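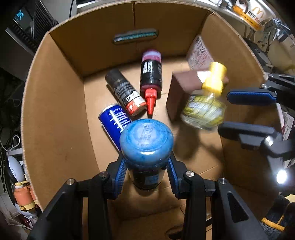 Hendov
I'd take the glue out before anything else. Glue and spray cans in one box is asking for a sticky mess. One nozzle cap comes off and everything else in there is stuck to the cardboard.

Drirnitz
Depends how long it stays in there. For a move across town I wouldn't bother.

ouali_minis
It's a move and then storage, so a bit of both. I'm giving up the hobby desk until February and the whole lot goes in the cupboard under the stairs at the new flat. Paints, spray cans, glue, sanding stuff, hand tools. I started with the liquids because they worry me most. The plan was one box for anything that can leak and another for tools and dry bits, and I've already got muddled about what goes where.

Protov
Bottles upright. Always. I laid mine flat once for a two hour drive and lost most of a bottle of thinner into a stack of instruction sheets. The cap looked shut when it went in.

ouali_minis
They won't stand up on their own in a box that size, that's the trouble. They fall over as soon as I pick it up.

Protov
Then the box is too big. Use a shoebox or one of those wine carriers with the dividers. Supermarkets will often give you one if you ask at the till.

Hendov
Wine dividers are fine for spray cans but too roomy for the little paint jars. I put the jars in an old ice cream tub, lids up, with kitchen roll pushed into the gaps, and then the tub goes in the big box.

Drirnitz
I still think you're all overdoing it. I moved with 45 paints in a carrier bag on the passenger seat and nothing happened.

Protov
On the passenger seat, where you could see them. Not under a bookcase in a van.

Drirnitz
Fair point about the van.

ouali_minis
Going by car, so no bookcase on top. I've got the first lot down on the floor of the box now to see how much room it takes. The spray cans are the big ones, and I hadn't thought about how much space they eat.

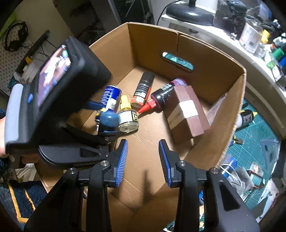 I want the reddish-brown block out of there as well. It sheds grit over everything and I don't fancy wiping it off the nozzles in February. It can go with the files and the pliers. The glass bottle is the other thing I'm unsure about, as I don't want it knocking against a metal can all the way there.

Hendov
Sock over the glass bottle. You've got to pack the socks anyway.

Protov
Agree on the sock, but put it in a freezer bag first. If it cracks, you want the paint in the bag and the sock in one piece.

Also check the cupboard. Mine had the hot water pipe running through the back of it and I only noticed when the cans felt warm. Read the temperature warning on each can and don't keep them anywhere that gets near it.

ouali_minis
No pipe that I could see, but the electric meter is in there. Is that a problem?

Protov
I wouldn't keep spray cans in with the meter, or under the stairs at all if that's your way out in a fire. Paint jars and tools, yes. Have you got a shed?

ouali_minis
There's a shared one with a lock. It gets cold though.

Hendov
Cold is bad for water-based paints. Once they've frozen they go lumpy and you can shake them all day. Keep those indoors. Spray cans will usually put up with a cold shed if it's dry, but let them come up to room temperature before you use them.

Drirnitz
And stand them on something, not straight on the concrete. The bottoms rust. I threw away 2 cans of primer last spring for that.

ouali_minis
OK, so the cans go in the shed on a shelf, paint and glue stay indoors in a tub, and the tools get their own box. Does anyone tape the caps on?

Protov
Masking tape on the paint caps, yes. It peels off cleanly if you don't leave it for years.

Drirnitz
I don't tape anything. See carrier bag above.

Hendov
Tape the glue. Write on the outside which way is up, on more than one side, and put the month on it too.

ouali_minis
Will do. Off to find a smaller box.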